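Can machines do the small chores yet? A thread from the Endov Household Automation Programme

Posted by the Endov Programme Office, 21 Apr 2019
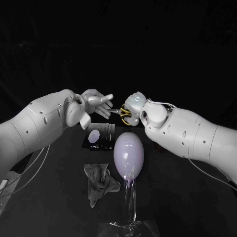 1. The Programme has been asked many times whether a machine can be trusted with the small jobs of a home or a shop. We are able to give a fuller answer than we could last year. It remains a partial one, and we would ask readers to go to the end of the thread before quoting from it.

2. By "small jobs" we mean work that an adult does with two hands and very little thought: folding a towel, opening a packet, cutting a ribbon, putting a balloon on its stand, passing a tool to a colleague with the handles first. Vacuuming and mowing are outside our remit.

3. Our present trials concern the party and gift counter. The work was proposed by Tamayo, a chain of card and gift shops, whose staff spend a good part of each Saturday making up balloons and table pieces. Tamayo provides the task list and has no say in how results are marked.

4. The list has 28 tasks. Each was written by counter staff in their own words, and we have kept those words even where an engineer would have wanted something tighter. "Tidy the cloth away" is one such task. There was a long discussion about what it means for a cloth to be tidy.

5. The arms work in pairs. One side may carry a gripper, for holding firmly, and the other a hand with fingers, for steadying and adjusting. Most counter jobs need both kinds of grip at once, and two identical hands did poorly in our early work.

6. Scissors deserve a post of their own. Picking up a pair from the counter is now fairly dependable. Holding them by the handles with the blades shut is also fairly dependable. Opening and closing them on a line is another matter, and we do not regard it as solved.

7. A person cutting ribbon makes dozens of small corrections, most of them by feel. Our systems rely largely on sight. When the blades hide the very thing being cut, the machine is working from memory, and its memory of a ribbon is poor.

8. Balloons bring their own trouble. They are light, they shine, and they move when the air moves. A glossy surface throws back the lamps, and software may take a highlight for an edge. A balloon must also be kept well clear of the blades while other work goes on beside it, as every member of counter staff already knows.

9. Cloth is harder than either. A hard object has one shape, and a towel has a new one each time it is put down. The Programme has recorded more failed attempts with cloth than with all other materials together.

10. Now to the figures. To the end of last month we had logged 1,956 attempts across the full list. Of these, 1,328 were marked as complete by an assessor who had not been told which version of the software was in use. An attempt finished with human help is marked as a failure.

11. We would caution against reading that as a general score. Easy tasks were attempted more often than hard ones, and 11 of the tasks have never been completed without help. Every one of those involves cutting, folding or tying.

12. On speed, the answer is plain. In every task on the list, an experienced member of staff is faster. In several the difference is so great that a customer would leave the shop. We publish times alongside results for this reason, and we encourage other groups to do the same.

13. On safety, no member of the public is admitted to the working area during a trial. Staff stand outside the marked line while the arms are powered. Any task involving a blade has an operator at the stop button throughout, and this will not change in the next phase.

14. We have been asked about employment. The Programme takes no position on staffing at any firm. Tamayo has told its employees in writing that the trials will not affect their hours this year, and it has asked us to repeat that here.

15. We have also been asked about the home. A kitchen drawer is a far less orderly place than a shop counter, and homes have children, pets and poor lighting. We do not expect a two-armed machine to be of practical use in an ordinary household on the present evidence. Readers who have been offered one should ask to see it fold a towel.

16. Some progress is real and should be recorded as such. Handing an object from one arm to the other failed more often than it succeeded when we began. It is now among our steadier results, provided the object is stiff and has been seen before.

17. The control software, Grokudness, will be updated in May. The update concerns how the two arms share a small space above the table without blocking one another. Results before and after the change will be reported separately and will not be added together.

18. The full task list, with the marking rules, may be requested from the Programme Office. Schools and colleges may use it free of charge. Commercial users are asked to write first and state their purpose.

19. Replies to this thread are read during office hours. We regret that we cannot advise on the purchase of particular machines.

Comments

counter_girl_leeds: Twelve years on a card shop till and I still can't curl ribbon on a busy day. Would like to see the towel one.

Marrowfield: Post 11 ought to be post 1. The 1,328 will be in a headline by teatime without it.

hobbsworks: Are the failed attempts published too, or only the count? The failures would be more use to us than the passes.

Endov Programme Office: @hobbsworks Written notes on failed attempts are included with the task list on request.

pell_and_daughter: We run a small laundry. Please do the cloth next. We will lend you the towels.

Related

Itness report: lifting aids in small stockrooms
Why we mark assisted attempts as failures
Tamayo counter trials: questions from staff, answered
Grokudness release notes, earlier versions
Folding, tying, cutting: the tasks still outstanding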